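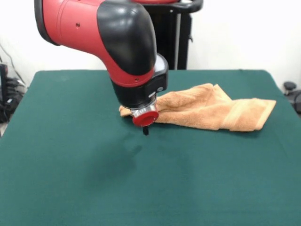 Thursday, July 14, 2022

Linens bench, folding trials for the Samlow order. Terry is still the fabric that gives us trouble. The flat weaves from Schwaiger crease where you put the crease and stay there, but terry springs back at the fold and the stack leans before it gets to any height. I'm using the orange-tan towel as the reference piece again, starting from a crumpled pile on the green cloth, folded over on itself with the ridge along the top. A towel laid out neatly beforehand gives a better fold than we will ever get from a laundry bin, so every trial starts from a heap.

Notes on the table covering. The bare top was too slick and the towel slid when a corner was pulled. The dark teal-green cloth holds better and the edge of the towel is easy to find against it. It does pick up lint. Brush it down at the end of the day, do not shake it out near the scales.

Fold tried today: thirds lengthwise, then half, then half again. 13 trials. 2 thrown out, both my fault, wrong side up. The thirds fold comes out narrower than the Samlow shelf drawing allows for, so there is slack on both sides. Quarters would fill the width but the stack gets lower and wider and the front edge looks untidy. Prefer thirds. Will ask if the drawing can change.

Softener: the May batch was washed with the Cevness liquid and the loops lie flatter. Unwashed stock is bulkier and the top fold opens up if left alone. Need to decide which one we are quoting for. Full order is 2000 pieces, so the difference in carton height matters.

To do:
- wash 19 more from the same bale, no softener
- new lint brush, the old one sheds
- label the cartons on the lower shelf, two say the same thing
- re-measure stack height after a night under the board

Filed under: Bench Notes, Textiles, Fonusance Workshop
Last updated: same day, after cleanup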